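Flilwood Forum > Software > Perception and Control
Thread: Feature tracker loses lock when wrist camera faces a blank wall

tolvane
Posts: 25

Running the Helmy stack on a single arm with a wrist camera, visual-inertial odometry feeding the Cartesian controller. Over a table everything is fine. When the planner takes the wrist through a retreat pose that points it at the wall, the tracked feature count collapses and the pose estimate starts to slide. The controller follows the slide, so the gripper creeps sideways while the joint encoders say the commanded target keeps changing.

Settings: 451 features requested per frame, minimum distance 25 pixels, RANSAC on, no mask. Joint states arrive at 50 Hz. View from the retreat pose:
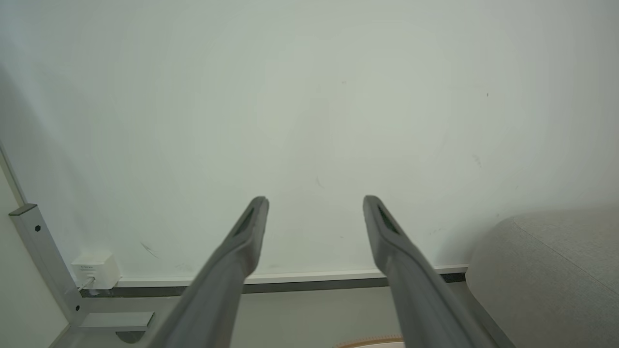 Wrist camera at the retreat pose, gripper open.

I can lower the corner threshold and get more points, but they don't survive more than a few frames. Is there a sane setting for this, or do I need to change the pose?

brackenfold
Moderator

First thing, mask the fingers. Those tips are the strongest edges in your image and they are rigid with respect to the camera. Every corner the detector puts on them reports zero motion. With a wall that plain behind them, they can become the majority set, and RANSAC will then throw out the baseboard points as outliers. Your estimator concludes the arm is stationary while the IMU says otherwise, and the bias terms absorb the difference. That would give you the slide.

qr_descent

Agree on the mask, disagree that it fixes this. Take the fingers out and what remains? The baseboard is one long line. Points along it are only constrained perpendicular to the line, so you get the aperture problem for the sideways direction, and sideways is where tolvane sees the creep. The scuffs on the wall are low contrast and I would not bet a controller on them.

brackenfold
Moderator

There's the outlet box and the post at the left, and the upholstery at the right. Both sides of the image have something with corners.

qr_descent

A woven fabric gives you repetitive texture. Descriptor matching on that is poor. Optical flow may hold at low speed. The post with the bolt head is good, I'll give you that, but it's all bunched at the left edge where lens distortion is worst, and it leaves view on a small yaw.

tolvane
Posts: 26

Mask applied, static polygon covering both fingers at full open. Results over 50 runs of the same retreat: the sudden jumps are gone. Slow lateral drift is still there, smaller. So you are both partly right.

One complication. The polygon is only correct at full open. When the gripper closes, the tips move inward and out of the masked region.

skewsym

Don't use a static polygon. Render the finger meshes from the URDF at the current gripper width and dilate the result by several pixels. Helmy has a self-filter node for depth that does the same thing, and the projection code can be reused for a color image. Check the timestamp on the gripper state. If it lags the image, the mask trails the fingers during a close and you leak points at the leading edge.

Separate question: why is the arm using VIO at all? Is the base fixed?

tolvane
Posts: 27

Base is on a Skivedstead cart. The cart is parked during manipulation but the casters have play, so I wanted the estimate to catch base motion.

skewsym

Then you're solving a small problem with a large tool. Use forward kinematics for the wrist and estimate only the base offset, as a slow state. Gate the visual update on conditioning. If the smallest eigenvalue of the translation information matrix is under a threshold, skip the update and hold the last base offset. In the retreat pose it will nearly always skip, and for a parked cart that's acceptable.

qr_descent

Seconded, with one objection to "nearly always skip". Don't skip the whole update. Project out the weak direction and keep the rest. The baseboard still gives you usable information perpendicular to itself, and discarding it is wasteful.

brackenfold
Moderator

Projection is fine in a paper. In practice the weak direction flips between frames when the feature set is small, and the estimate gets a sawtooth. I've had less trouble with a hard gate and some hysteresis.

qr_descent

Hysteresis on the eigenvalue, or on the direction?

brackenfold
Moderator

Eigenvalue. Two thresholds, separate for entering and leaving.

tolvane
Posts: 28

Went with FK plus a base offset, hard gate, rendered mask. Drift in the retreat pose is now below what I can measure with the calibration board. I have not tried the projection variant. The gripper state does lag the image by one cycle, so I'm interpolating it to the image stamp before rendering.

I also added a view cost to the planner, so it prefers retreat poses that look back over the table when one is reachable. Planning time went up slightly. Config is in the Fudent branch under wrist_vio, thresholds at the top of the file.

qr_descent

If you log the eigenvectors along with the gate state, post a bag. I'd like to see how often the direction flips.

tolvane
Posts: 29

Logging them from the next run. Bag will go in the same branch.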